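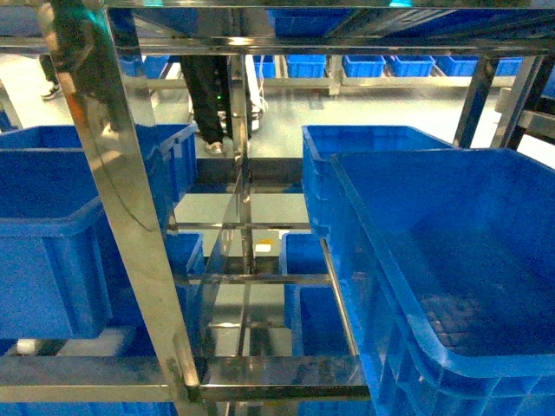
What is the difference between a zone, a rack and a bin in Sarnex?
A zone is an area of the storeroom, a rack is a set of shelves inside a zone, and a bin is the smallest place that can hold stock. Only bins carry quantities. Zones and racks are used for sorting, printing and access rights.

4. Setting Up Storage Locations

4.1 Before you start

Location records must exist before opening stock can be entered (Section 5). You need an account with the Supervisor role. Operators can view locations but cannot create, move or retire them.

Have the following ready:
- A floor plan of the storeroom with each rack marked
- The item list, exported with item codes and units
- A label printer set up under System > Printers

The program ships with one zone named DEFAULT. It cannot be deleted. Leave it empty once your own zones are in place. Stock received without a location is posted to DEFAULT and appears in red on the Receiving screen until it is moved.

4.2 Location codes

A location code has four parts, separated by hyphens: zone, rack, level, position. Example: B-03-2-05 is zone B, rack 3, level 2, position 5.

Levels are numbered from the floor up. Positions are numbered from left to right, as seen by a person facing the pick side of the rack. If a rack can be picked from both sides, choose one side as the pick side and use it for all codes on that rack.

Do not use the letters I or O in zone codes. Scanners read them correctly, but people keying codes by hand confuse them with the digits 1 and 0.

CAUTION: A location code cannot be changed after the first stock movement has been posted to it. Check all codes against the floor plan before you start Section 5.

4.3 Creating a zone

1. Open Setup > Locations.
2. Select New Zone.
3. Enter a code of one or two letters.
4. Enter a description. Descriptions may be up to 40 characters long and are printed on pick lists.
5. Select a zone type: Pick, Bulk, Quarantine or Returns.
6. Select Save.

Note: Stock in Quarantine zones is counted in total stock but is never offered for picking. To release it, post a transfer to a Pick or Bulk zone.

4.4 Creating racks and bins

1. Select the zone in the left pane.
2. Select New Rack and enter the rack number.
3. Enter the number of levels.
4. Enter the number of positions for each level. Levels may have different numbers of positions.
5. Select Generate. The program lists the bin codes it is about to create.
6. Check the list. Clear the box beside any position that is blocked by a pillar, pipe or door.
7. Select Confirm.

A single rack can hold up to 399 bins. If the number entered in step 4 exceeds this, the Generate button stays gray. Divide the rack into two rack records and number them in sequence. 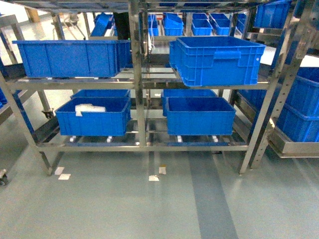
Can one bin hold more than one item?
Mixed bins are allowed if the Mixed box is checked on the bin record. It is off by default. When it is on, the operator must scan the item label as well as the bin label for every movement.

Keep mixed bins for slow-moving small parts. Count sheets for mixed bins print one line per item, and each line must be filled in before the sheet can be closed.

4.5 Bin properties

Each bin record has these fields:

Capacity. The largest quantity the bin accepts, in the item's stock unit. Leave blank for no limit. If a receipt would exceed the limit, the program proposes the next free bin in the same rack.

Weight limit. The highest total weight for the bin. Item weights must be filled in on the item record for this check to work. Items without a weight are treated as zero.

Pick order. The order in which bins appear on a pick list. By default this follows the location code. Change it if the walking route through the storeroom runs in another direction.

Status. Open, Hold or Retired. Bins on Hold accept receipts but are skipped in picking.

CAUTION: The weight limit in the program is a data check only. It does not replace the load rating given by the rack manufacturer. Where the two differ, the lower figure applies.

4.6 Importing locations from a file

For larger storerooms, locations can be read in from a text file.

1. Open Setup > Locations > Import.
2. Select Save Template. The template contains the column headings in the required order.
3. Fill in one line per bin. Do not change the headings.
4. Save the file as comma-separated text.
5. Select Choose File, then Test. No data is written during a test.
6. Correct any lines shown in the error list and repeat the test.
7. Select Import.

The test stops at the first 1,796 lines. Files longer than this must be split. Include the heading row in each part.

Error E-12 means that the rack named on the line belongs to a different zone. Error E-15 means a duplicate bin code. Duplicate codes are most often caused by a leading zero dropped by the spreadsheet program. Format the rack and position columns as text before typing in them.

4.7 Printing and placing bin labels

1. Select a rack in the left pane.
2. Select Print > Bin Labels.
3. Choose the label size and the printer.
4. Print one label and scan it. The code on the scanner display must match the code printed under the bars.
5. Print the remaining labels.

Clean the surface with a dry cloth before applying a label. Place each label at the same height along a level. If containers are swapped or taken away for washing, fix the label to the shelf and leave the container unmarked, or the stock record will follow the wrong container.
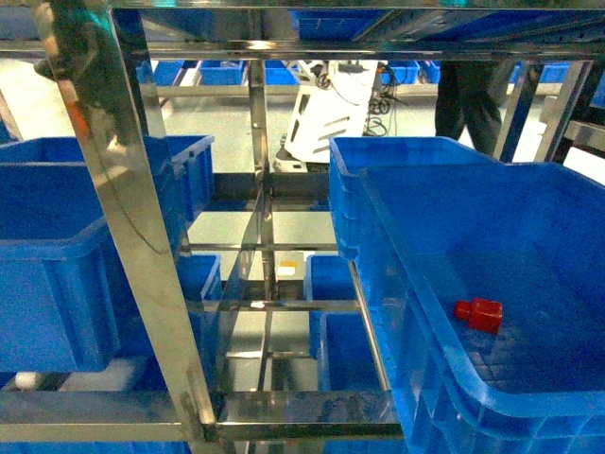
Labels fixed to a curved or ribbed surface may not scan. Use a flat label holder in these places. Keep labels clear of edges where they can be rubbed off in daily use.

If a label is damaged, reprint it from the bin record with Print > Single Label. Do not copy the code by hand.

4.8 Retiring a location

1. Transfer all stock out of the bin.
2. Close any open count sheets that include it.
3. Open the bin record and set Status to Retired.
4. Remove the label from the shelf.

Retired bins remain in movement history and can be shown in reports by checking Include Retired. The code cannot be given to a new bin. To bring a bin back into use, set Status to Open and print a new label.

Continue with Section 5, Entering Opening Stock.

Section 4 last revised 15 January 2018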